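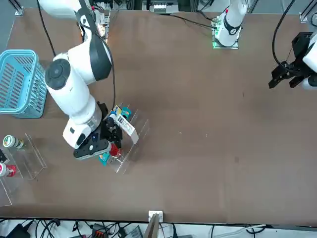
Turwood, August 9, 2023

Section 3: Setting up barcode cards for small items

The Pulton stock program comes with a quick-start sheet that promises a working shop by lunchtime. Set aside the whole day. We moved 1,485 items over at the Nokholm store in June, and the steps that follow are in the order we wish we had used.

Before you start

You need the Pulton program, a label printer, a scanner and plain white card. The clear acrylic stand and white barcode card shown are the sort of thing meant in this section. The program's own shopping list also has "premium" card stock on it. We tried it and could see no difference at the scanner.

1. Export your old stock list and save a copy somewhere the program can't reach. It offers to "tidy" your list on import. Say no.

2. Open Settings, then Items, then Code Length. Choose 13 digits if your goods already carry a maker's barcode. The "automatic" choice is supposed to work this out by itself, and at Nokholm it dropped leading zeros.

3. Import one shelf only. Check the names and prices against the goods by hand before you import the next.

4. Print a test card. Leave a blank margin on both sides of the bars, wider than the preview suggests.

5. Scan the test card flat, then tilted, then in its stand. Do it under the lights you will be working in. A card that reads well in the office may not read at all at the counter.

6. If all three scans bring up the right item, print the rest of the shelf.

Note: The Amissah printer setting called "High Clarity" makes the bars darker. Darker bars bleed into each other on cheap card. Start with Normal and change it only if the scanner complains.

Caution: Do not press Renumber All. The help page describes it as safe. It gives every item a new code, and the cards you have already printed will point to nothing.

Placing the cards

7. Put one card with each kind of item. Two cards side by side invite the wrong scan, whatever the box says about "smart aim."

8. Wipe acrylic stands with a soft cloth. If the scanner struggles, tip the card a little to get rid of the glare, or take it out and scan it by hand.

Checking the count

9. Run the Stock Match report and then count a shelf yourself. The report only compares the program with itself, so a clean result tells you very little.

Note: The battery light on the scanner stays green until shortly before it shuts off. Charge overnight and ignore the light.

For returns and damaged cards, go to Section 4.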